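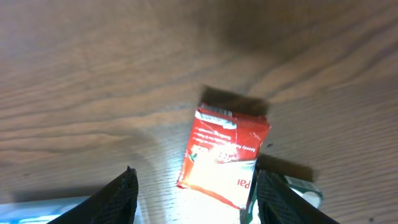 23 May 2019

Back from Bilten a little after six. The house was stuffy, so I opened the kitchen windows and left the bedroom one shut on account of the wasps. I had nothing to eat since the roll on the train and I didn't feel like cooking, so I had crackers and the last of the cheese standing up at the sink. Then I sat down to go through the seed situation, which I have been putting off since January. I went through the tin and the two shoe boxes and threw out anything I couldn't identify. There is still rubbish to clear up. A crumpled red and white packet is on the table, torn along the top, with small white printing that says something like "Quality to Guarantee." I could use a guarantee this year. Last year I got 4 decent squash out of the whole bed and the rest went soft on the vine.

The reason for all this is that the allotment at Caldale is finally mine. The letter was in the box on Monday's pile, under the gas bill, and I read it twice. Plot 24, bottom row, by the ditch. I have been on the list so long that I had stopped thinking about it. Rent is 122 for the year, paid up front, and water is extra. I wrote the check tonight and put it by the door with a stamp on it so I can't forget.

I walked down on the way home from the station to have a look. It's narrower than I expected and longer. The last people left a row of currant bushes that need cutting hard, a heap of old carpet, and a water barrel with a split down the side. The far end is all dock and nettle. The soil near the path is dark and comes up easily with a fork, but toward the ditch it gets heavy and gray and sticks to everything. I scraped my shoes on the gate for a long time and still brought it home.

Ermelinda Prata has the plot next to mine. She was tying up beans and didn't stop while we talked. She said the ditch end floods most winters and I shouldn't put anything there that I would be sorry to lose. She puts her own compost heaps there. She also said the currants were good ones and to leave them be until after they fruit, then cut. I had been planning to dig them out, so I was glad I asked. She offered me some leek seedlings. I said yes and then remembered I have no bed ready for them. She said they will wait a week or two in the pot.

I also need to buy a decent fork. Mine has a bent tine from the time I used it on the stump at Rocha, and it was cheap to start with. Remo Rainer has an old one with an ash handle that he says he never uses, and he wants 40 for it. I think that's steep for a used fork, but it's a good weight and the new ones at the garden center are worse for the same money. I'll offer him thirty and see what he says. He'll bring up the hedge trimmer I kept over the winter, so I should take that back to him first.

Work was slow. I had the Imell papers to check and the second half of them were missing, so I spent the morning on the phone and the afternoon waiting for somebody to call me back. They didn't. I used the time to draw a plan of the plot on the back of an envelope. Potatoes nearest the path, though it's late to be putting them in. Beans along the fence where they won't shade anybody. Squash again, two hills, with more room than I gave them last time. Onions I will leave until fall, when I can put in sets and forget about them.

I should be careful not to do too much at once. When I had the piece of ground behind the old house, I dug all of it the first weekend and then couldn't lift my arm above the shoulder for days, and by July half of it was weeds again. This time I want to clear a strip at the path end, plant it, and cover the rest. The carpet might do for covering, though Ermelinda says the rules are against it now and that I'd have to pay to have it taken away. I'll read the sheet that came with the letter before I decide. It's four pages and most of it is about bonfires.

Knee is better. I took the stairs at the station both ways and only felt it coming down.

Called my sister at nine. She wants the blue dishes back and says I can have the wheelbarrow from her garage if I come and get it. The tire is flat and she doesn't have a pump. I told her I'd come over once I have the leeks in.

To do: mail the check, return the hedge trimmer, find the key to the padlock, ask about a new barrel. Bed now. It's still warm upstairs and I can hear the neighbors' radio.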